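December
From our arts and auctions blogger

Rejected storyboards from Mirix cartoon sell for $1,430

I have sat through plenty of auctions where the good stuff goes early and everyone drifts off for coffee, so I nearly missed this one. Lot 700 at the Pagano sale rooms in Wirton was a cardboard folder of pencil storyboards from Mirix, the old Vamel studio cartoon about a lighthouse that gets up and walks inland. If you grew up around here you probably saw it on a school projector with the sound slightly off.

The folder had 40 sheets in it, and most of them never made it to the screen. They come from an ending the studio dropped, where the lighthouse reaches the mountains, gets homesick and has to ask a goat for directions back to the sea. The goat is wonderful. He has a little hat and a very tired face, and I'd have watched a whole movie about him!

Bidding opened low and sat there for what felt like ages. Then two phone bidders got into it, and the hammer came down at $1,430. With the lot fee added the buyer will pay $1,574 — a lot more than I paid for my car, but there you go.

I asked at the desk afterward why the goat ending got cut. The catalog note says the background painters had already finished the beach, and there was no money left for mountains. You can see the worry in the margins, too. One sheet has "too long?" written next to a perfectly good joke, and another has a column of sums that somebody has crossed out twice.

The same sale had a painted background from the harbor chapter, which I liked more than the storyboards. It's all gray-green water and one lit window. It went for less, maybe because there's no character on it, and collectors do love a face. A box of color test strips didn't sell at all and will be back in the spring sale.

The buyer of the folder wants to stay private, but the sale room told me the sheets are going to be framed and kept together. I was glad to hear it. Folders like this often get split up and sold a page at a time, and then you end up with half a joke on one wall and the other half in another state.

Viewing for the spring sale starts at 10 a.m. and the coffee is free until it runs out. I'll be in the back row again, keeping my hands in my pockets.

Last updated 4:15 p.m.

Related items
Harbor background from Mirix finds a new home
What to look for when buying old animation art
Wirton movie house plans a cartoon matinee
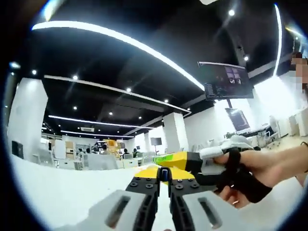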